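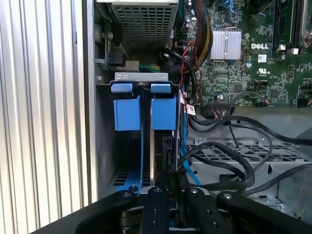
Hard drive carrier with light-blue latches inside a Dell desktop tower.

Computer Drop-Off and Reuse: Frequently Asked Questions

Last updated July 10, 2018

The Parnell Reuse Center takes in used computers from households and small offices, fixes the ones worth fixing, and sends the rest to a recycler. These are the questions we get most often at the counter and by phone. If yours isn't answered, call during open hours and ask for Ariel Sarmiento, who runs the intake desk.

What do you accept?

Desktop computers, laptops, flat-panel monitors, keyboards, mice, cables, power adapters, routers, modems and small printers. Items do not have to work. Missing parts are fine too, as long as the case is mostly in one piece.

What don't you accept?

Tube monitors and tube televisions, large office copiers, microwaves, smoke detectors and loose fluorescent lamps. We also can't take a laptop or phone with a swollen battery. Please take those to the county hazardous waste site on Kurnmont Road, and don't put them in the trash.

Is there a fee?

Computers and laptops are free. Flat-panel monitors are free if the glass is not broken. There is a $4 charge for each printer, which goes to the recycler. We take cash and cards.

Do I need an appointment?

Not for household loads. Pull up to the side door on Heitmann Street and ring the bell. If you are bringing a load from an office or a school, call ahead so we can have a cart and enough shelf space ready.

Do you pick up?

Only from businesses inside the town limits, and only on the ground floor or with an elevator. Pickups go on a waiting list. In June the wait was 2 weeks, and it tends to get longer when schools are clearing out their rooms.

Should I take the hard drive out before I bring my computer in?

That's up to you. Many people like to keep their drive or destroy it themselves, and we still accept the computer without it. If you leave the drive in, we remove it here and handle it as described in the next answer.

To remove one yourself, shut the computer down, unplug it, and check the maker's manual for your model. Some drives are held with screws and others sit in plastic carriers that release by hand. Unplug the data and power cables from the drive before you pull on anything. Please leave the carrier or bracket with the computer. They are hard to replace and we go through a lot of them.

What happens to my data?

Every drive that comes in gets a label with the intake number. Drives that still run are overwritten completely and then checked. Drives that fail the overwrite or won't start are shredded. Nothing is sold or given away until one of those is done.

We do not look at files, and we can't copy them for you. Once a drive has gone into the wiping room we can't get it back, so please save your photos and papers first.

Can I get a certificate?

Yes, at no charge, but you have to ask for it when you drop off. It lists the serial number of each drive, the date, and whether the drive was wiped or shredded. We mail or email it after the work is finished. We can't write one later for a load that came in without a request.

I forgot to sign out of my accounts. Does that matter?

For most desktops, no. For some laptops and tablets it does, because the device stays locked to the old owner and can't be reused. If you can still turn it on, sign out and turn off any "find my device" setting before you come in. If you've already dropped it off, you can usually remove it from your account through the maker's website.

Where do the computers go?

The better ones are sold in our front room or given to families through the Muniva program. Older machines are taken apart for memory, power supplies and fans, and the metal and circuit boards go to a recycler. Last year we took in around 2,000 computers, and 600 of them went back into use.

How do I get a computer through the Muniva program?

Ask your school office, library or caseworker for a referral form. We can't accept a form filled out by the applicant alone. Each household can receive one desktop or laptop every three years. Desktops come with a monitor, keyboard and mouse. There is no charge.

Do the computers you sell have a warranty?

Thirty days, parts and labor, with your receipt. Bring the computer back to the store and we will repair it, swap it for a similar one or refund you. The warranty does not cover spills, drops, or software you installed yourself. Laptop batteries are sold as is – we can tell you how much charge one holds before you buy.

Will you fix my computer?

We don't take in repairs from the public. We do sell tested used parts, and the people at the parts counter can tell you whether something will fit if you bring the model number with you.

Is my donation tax deductible?

It may be. We give out a receipt that says what you donated, but we can't put a value on it. Please ask your tax preparer.

Can I leave things outside if you're closed?

No. Items left by the door get rained on or picked through, and any drives in them are not protected. Please come back when the side door is open.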